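Laundry folding by machine

Laundry folding by machine is the branch of household automation concerned with taking washed and dried clothes, towels and linens and turning them into neat stacks. It sits among the oldest wishes in home robotics and remains one of the hardest to grant. Washing and drying were handed over to machines generations ago, yet the last stage of the job is still done by hand in nearly every home. Progress since the early 2010s has been quick and often thrilling to watch, although a folding robot that an ordinary family could buy and rely on does not exist as of this writing.

Why cloth is difficult

A coffee mug has the same shape wherever it is put down. A T-shirt does not. Cloth bends, stretches, wrinkles and hides parts of itself, so that a robot looking at a pile may see a sleeve, a hem and a patch of something else without any clear sign of where one garment stops and the next begins. Engineers call cloth a deformable object, and the number of shapes that even a plain washcloth can take is, for practical purposes, endless.

Touch matters as much as sight. A person picking up a pillowcase feels at once whether one layer or two has been pinched. Most grippers feel very little, and a robot that grabs two layers where it wanted one will fold the wrong thing with perfect confidence. Soft or rubbery fingertips help with grip, and sensors placed in the fingers can tell a thin layer from a thick one, but these parts wear out and add cost.

Stages of the task

Researchers usually split the work into separating, flattening, folding and stacking. Separating means pulling a single item out of a heap. Flattening is generally the slowest stage: the robot lifts the item by one point, looks for a corner or a shoulder, takes hold of it with the other hand and lays the cloth out. Folding a flat rectangle is by comparison almost easy, and good results with towels were being shown years before anyone had a dependable way of dealing with the crumpled state that came first. Stacking gets the least attention in print, though a stack that slides over undoes everything before it!

Socks deserve a mention of their own. Matching them calls for telling black from navy under indoor light, a test that plenty of people fail too.

Approaches

Early systems followed fixed rules. The Galline folder, a cabinet the size of a refrigerator, took shirts that a person had clipped to a rail one by one and folded them on hinged plates. It was quick and tidy with adult shirts and could do nothing at all with a fitted sheet. Machines of this family do well in commercial laundries, where items are alike and a worker feeds them in.

Later work moved to general-purpose arms guided by cameras. In learning from demonstration, a person steers the arms through the job many times over, and a computer model is trained on the recordings. The Limness collection, put together by a group led by Ruaridh Sutherland, holds 3449 recorded folds, of which 2259 are of towels and washcloths. The lopsided mix is typical of the field, as square items are simpler to reset between tries. Other groups train mostly in simulation, where cloth can be dropped and picked up all day long at no cost, and then face the job of making the lessons carry over to real fabric.

Two arms are now the usual choice. One hand can hold a corner while the other smooths or pulls, much as a person does, and a large item can be lifted clear of the table. 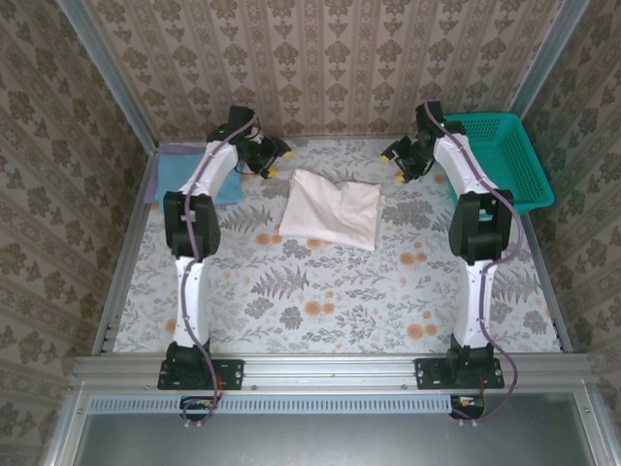

Waltum Household Robotics Club, Cloth Handling Team

Small two-arm stations are popular with clubs and teaching labs. The arms may be mounted on a shared rail with their grippers turned toward each other over a mat, with a few plain cloths to work on and a plastic basket in the corner. Patterned mats and wallpapered side panels make the seeing part of the task harder, and a model that has met only bare gray tables can be badly thrown by a printed flower. Changing the background between sessions is a cheap way to build a tougher system.

Measuring success

Scores are hard to compare from one paper to the next. Some authors count a fold as good if the corners line up within a set distance, others ask people to judge the stack. The Castellanos test, drawn up by Darnell Blackwood, starts every item crumpled and allows no human help once the clock is running. Under those rules a washcloth takes a typical club station about 80 seconds, and a score of 50 out of 100 is thought respectable. A practiced person folds the same cloth in a few seconds while talking to someone else.

Outlook

Towels and napkins in a known setting are within reach now, and watching a pair of arms find a corner, lose it and find it again is a real pleasure. Mixed family laundry is another matter. Duvet covers, straps, baby clothes and anything turned inside out remain open problems, as does price.

See also: Deformable objects; Two-arm manipulation; Dish handling by machine; Ironing

Last edited 29 Jan 2021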